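The robot that learned to push

Ask a toddler to tidy some blocks and you will get a shove, a sideways glance and eventually a heap. Ask the machine at Frei and, as of this February, you get much the same thing, minus the glance.

The project is called Welleo, and its robot has been given one finger. No thumb, no grip, no way of picking anything up. It pokes. You type "move the red one next to the yellow one" and it pokes until it decides the job is done, which on a bad afternoon is well before you would.

The method is plain enough. People steered the arm by hand for 150 hours, chatting about what they were doing, and a program soaked up the lot. Earlier versions took a single order and saw it through, however daft it had become. Welleo listens all the way, so you can change your mind halfway across the board — a service most of us don't get from our relatives.

In the last round of tests it was given 184 instructions and managed 30 more than the old program did. Round things remain a trial. A cube stays where it is put; a cylinder, nudged off centre, has plans of its own. The team now wants it to spot a poor push early and try from the other side.

They also want a second finger. The budget, at the time of writing, says one.

Hitix Magazine | Letters and corrections: see contact page | © 2020 Hitix | Back to top 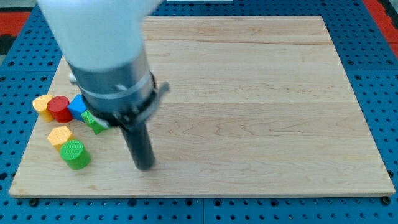
Welleo's single finger over the board, with the blocks to one side.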